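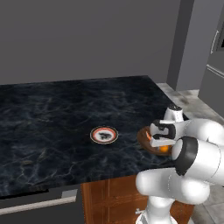 3.2 Collecting demonstrations in simulation

All training examples in this work come from the Clollisia kitchen simulator. An operator drives the two arms through a pair of hand controllers while watching several rendered views, and the Nodadden recorder stores joint positions, controller input and images at every control step. We collected 315 demonstrations in all. Each one covers a single instruction from start to finish, and the operator ends the recording with a button press.

Before each recording the simulator draws a new layout. Counter finish, cabinet material, dishes and food items are sampled independently, so a policy can't rely on one fixed look for the room. The starting pose of each arm is also shifted by a small random amount. Operators were given 2 practice runs in a new layout before recording began, and these runs were discarded.
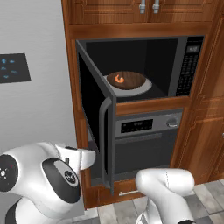
Storage tasks took the most operator effort. A hinged door sweeps through much of the space the arms need, and the operator has to plan for it before reaching inside. With the microwave door swung wide to the left and a plate on the cavity floor, an arm coming from that side must go past the door panel to get near the food. Small items add to the problem, as the shrimp is much smaller than the brown round item it lies on and is easy to lose in a low-resolution view. We therefore saved a close view of the cavity for these tasks along with the wider ones.

Recordings were checked in two passes. The first was automatic and removed any episode with a joint limit error or a missing image. The second was done by hand by Mitiku Yilma, who replayed the rest and marked those in which the final state did not match the instruction. Marked episodes were kept in a separate split named Vostach and were not used to train the main policy. 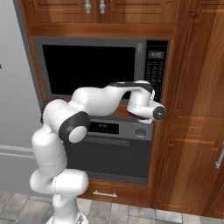 Figure 6. Robot arm in front of the built-in microwave, with the wrist near the control panel.

Views such as the one in Figure 6 were stored at the same rate as the joint data. For the smaller training set used in Section 4, we drew 100 demonstrations at random from the main split.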